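Home News Products Press Room Contact
Search this site... Go

Vundura Puts Off Household Robot Rating, Says Chore Claims Are Ahead of the Work

CAMPBELL, Thu 18 May. Vundura, which tests home appliances for retailers and property managers, said today it will not issue a rating for general household robots this year. The company had planned to add them to its appliance list in the summer. After going through a long set of chore trials with its software partner, Nendero, it has decided that the machines it was asked to consider can't yet be compared with anything a household would recognize as help.

The trials covered 32 chores, most of them small. Picking things up off the floor, clearing a table, closing a drawer, putting a chair back, moving an object from one surface to another without dropping it. Nendero ran 3,000 attempts in simulation using Walel, its test software for two-finger grippers and robot arms. Vundura then ran 150 attempts with a physical arm in its own test apartment in Campbell.

In simulation, 2,000 of the attempts ended with the object where it was supposed to be. Vundura is not publishing a matching score for the apartment, and it asks reporters not to use the simulation figure as a stand-in for one. In the apartment, staff stepped in so often that the test team could not agree on which attempts belonged to the robot.

"If I hand the thing a spoon, turn the spoon around, and hold the drawer open, I have put away a spoon," said Réjean Ouellet, who heads appliance testing at Vundura. "I don't see why the robot should get the point. We went back and forth on that for weeks and in the end we left the column blank."

The simulated rooms are furnished with tables, cabinets and odds and ends, and the lighting can be turned down. Nendero's engineers treat clutter and dim light as ordinary conditions for a home, and Vundura agrees. Both companies still consider these rooms easier than a real kitchen on a weeknight. A simulated table doesn't get jam on it. A simulated dog does not walk under the arm, because Walel has no dog.

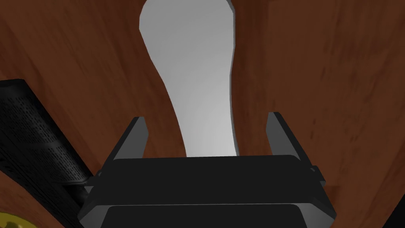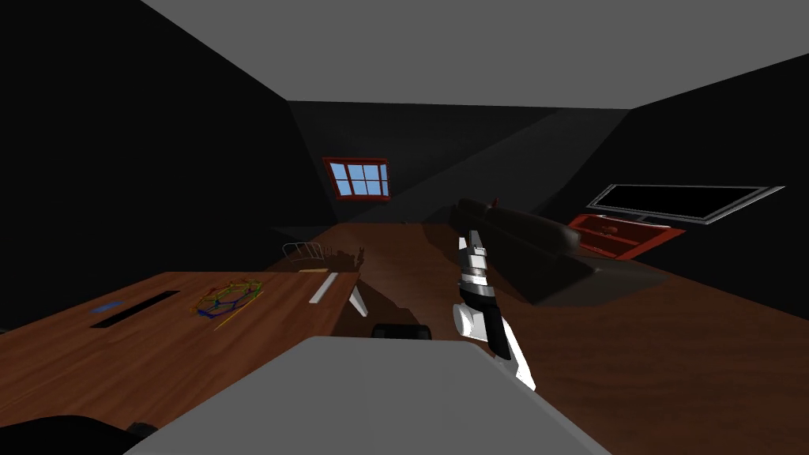 Grasping was the stage where most of the testing time went. A two-finger gripper has to arrive at the right angle with enough room on both sides, and long or thin objects leave little margin. When one lies close to something else, the gripper can bump the neighbor before it reaches what it came for. People solve this by nudging things apart with a knuckle and don't remember doing it. The arm had to be told to do it as a separate job, and the separate job had to be tested too.

"Our customers ask me whether it can tidy a room," said Hammad Qureshi, product lead at Nendero. "I tell them it can do parts of tidying, in an order somebody has worked out ahead of time. They don't love that answer. I think the simulation work is good and I'd defend it, but I wouldn't buy an arm for my mother on the strength of it."

The shop-floor results were a little kinder. Vundura included six light workshop chores in the 32, among them returning hand tools to a tray and feeding identical blocks to a fixture. The arm did better on these, mainly where the part was always the same and always came from the same spot. Gaétan Doucette, who set up the workshop trials, noted that machines costing far less have been doing that sort of work for a long time, and that a bowl feeder would have beaten the arm on speed.

"I was asked whether it could work a bench," Doucette said. "It can work one corner of a bench if you leave that corner alone. Move the tray a hand's width and you find out how much of the job was the tray."

Vundura also has concerns about how chore videos are used in sales material. Clips are often sped up or start after the room has been arranged, and they rarely say how many tries came before. The company will ask any maker seeking a rating to submit unedited recordings of every attempt, failed ones included, along with a list of everything a person touched during the run. Simulated runs will be accepted as background only and must be labeled as simulated wherever they appear.

Three makers were sent a draft of these terms in the spring. One has agreed to them. The second wants the list of human contact dropped, and the third has yet to reply.

Rosaire Perron, who manages rental buildings and sat in on the apartment trials, said she came hoping to hear that turnover cleaning could be handed off. She has changed her plans for next year. "I watched it go after a dish towel for most of a morning," Perron said. "The people running it were patient and very nice to me. I'm hiring two cleaners."

Vundura will publish the full chore list and its scoring rules in July. The rules define what counts as help from a person, how long an attempt may run before it is called off, and what condition a room must be in at the start. Readers who disagree with the definitions are invited to say so before the next round of trials. The company has set no date for that round and has made no promise that it will lead to a rating.

Testing of vacuum and mopping robots is not affected. Those machines do one chore, the chore can be measured, and Vundura will go on rating them as before.

About Vundura
Vundura tests washers, ranges, floor cleaners and small appliances from its lab in Campbell. Makers do not pay for ratings. Nendero supplied Walel for these trials at no charge and was shown this release before it went out; it requested one change, to the spelling of a name.

14 shares 3 comments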